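Questions we get about the robotics club, collected in one place so that Valdir Godoy can stop answering them in the parking lot. If yours isn't covered, send it to the club inbox, where it will wait with the others.

## Joining

**Who can join?**

Anyone enrolled in grades 8 through 12. You don't need to have built anything before. Last year's best programmer arrived thinking she had signed up for pottery, and pottery's loss was considerable.

**What does it cost?**

The fee is $100 for the year and covers parts, shirts and the bus to the December meet. It doesn't cover snacks, which were written out of the budget after a bad fall.

**Do I need my own laptop?**

No. We have 7 that work and a shelf of others that we keep for reasons of sentiment. If you bring your own, put your name on it and on the charger. Especially on the charger.

**When do you meet?**

After school from 3:30 until 5:45, twice a week, and more often once the meet gets close. The schedule is on the door. The schedule on the website is also on the website, and we recommend the door.

## What the teams work on

**What is the Tomasora Challenge?**

It's the sorting event we enter every year. Teams teach a gripper to pick up fruit from a table and put it where the task card says. The cards are drawn on the morning of the meet, so you can't just memorize one plate of oranges and hope.

**Why fruit?**

Fruit is cheap, comes in awkward sizes and rolls when you least want it to. An apple and a tangerine need different openings, and a pear seems to have been designed by somebody with a grudge against parallel jaws. The first year we practiced on wooden blocks. We were very good at wooden blocks. Then we went to the meet and came in second to last, beating a team whose van broke down.

We now practice on a printed tablecloth too, the busier the better. A plain white table makes everybody's vision code look brilliant.

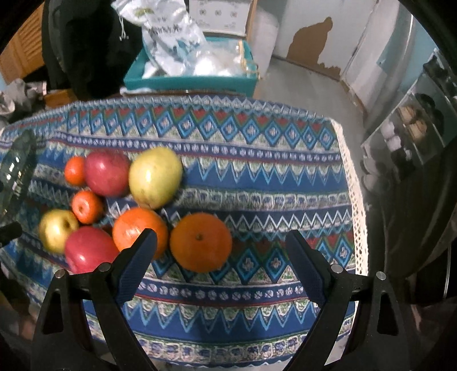
**How many students are on a team?**

Teams have three or four students. With two, somebody gets the flu and the other one has to give the whole presentation. With five, somebody ends up in charge of "morale."

**Which robot do we use?**

Each team gets a Kitov arm, on loan from the school for the season. It's an older model and makes a noise at the shoulder joint that Chak-lun Chuang, who looks after the hardware, describes as normal. New members start with the hand-held grippers and move to the arm after they have passed the safety check.

**Why can't I go straight to the arm?**

Closing a gripper by hand teaches you where to come in from, how wide to open and how hard is too hard. Skip that part and you'll spend a month tuning numbers you don't understand. We've had members skip it. They came back to it in November, quieter.

**How many practice grasps do we need?**

We ask each team for 630 logged grasps before the December meet. The whole club aims for 3000 by the end of the year. A grasp only counts if you wrote down what the item was and whether it stayed put, so "fruit, fine" will be sent back to you.

Log the misses as well. The misses are the useful part, and a log with none in it tells Chak-lun you were filling it in on the bus.

As for method, start with one large apple, stem end up, and come straight down with a finger on each side. Get both pads close before you squeeze.
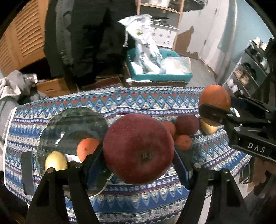 Once you can do that without nudging anything nearby, move on to the small mandarins, then to things that are touching each other. Lemons come after that. Pears are last, and you may want to be in a good mood that day. Working next to a second gripper is allowed and good practice for the relay round – but agree out loud on who is taking what, or you'll both go for the same orange.

**Can we eat the fruit?**

Not the practice fruit. It's been squeezed by strangers. It goes in the compost bucket when it gets soft, and emptying the bucket is a rotating job.

## The meet

**Where is it held?**

In the Guimarães gym, across from the Trarkuva warehouse. The bus leaves at 6:15 in the morning. It has left without people before, including, once, a coach.

**Can parents watch?**

Yes, from the bleachers. Please don't call out advice during a run. The judges can hear you, and so can your child.

**What happens if our arm breaks on the day?**

You get one repair break per round. Bring the red toolbox and check beforehand that there are tools in it.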